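We use cookies to improve your experience on this site. By continuing to browse, you accept our use of cookies. Accept | Manage settings

February
By Rhona Mackay

Visit Report: Household Goods Packing Floor, Forsyth

On Monday a delegation from the Lallance office visited the Forsyth site of Trendero, where mixed household orders are sorted, checked and boxed for delivery. The visit was arranged at the invitation of the site management and lasted the full morning.

The party was received at the main entrance and given a short safety briefing before proceeding to the storage hall. The hall holds 3,056 shelf positions, of which 1,178 are reserved for paper goods, packaged drinks and other small items that leave the building in mixed boxes. Staff explained that these goods are kept closest to the packing area, as they appear in the greatest number of orders. Aisle markings were clear and the walkways were free of obstruction throughout.

The second part of the morning was spent at the sorting tables. Items of very different shapes are handled together at this stage, and visitors were able to see small cartons, wrapped packages, flat printed boxes and kitchen items such as pitchers on the same surface. The delegation took particular interest in the treatment of light cardboard cartons, which crease easily at the corners and are therefore placed last in any mixed box. 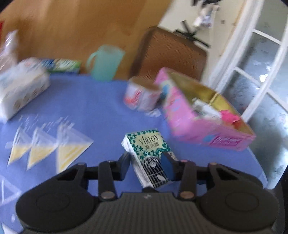
Lallance Department of Supply and Storage

A VIRJOY carton with a flower-like pattern and a birdcage drawing on its front was held up in front of the goods on the blue table. Members of the delegation also remarked on the open pink box with its yellowish inner lining, which held a number of small items and some hot-pink tissue. Open boxes of this type require more table space than plain shipping boxes, and the site has adjusted its work areas accordingly.

Following the tour, the party met with the shift supervisors to discuss order records. The site now uses Zorkgate for its packing lists, and 1,069 orders were processed through it during the week before the visit. Supervisors reported that the lists are easier to read than the earlier paper sheets, although the printing of labels for gift orders remains slow. A revised label layout is under review.

Questions from the delegation concerned breakage, the storage of liquids and the training of new staff. Each new employee spends 20 hours at the sorting tables under supervision before being assigned to a packing line.

The department wishes to thank the management and staff of the Forsyth site for their hospitality. A return visit to the Lallance office is being planned, and colleagues who wish to take part should notify their section head.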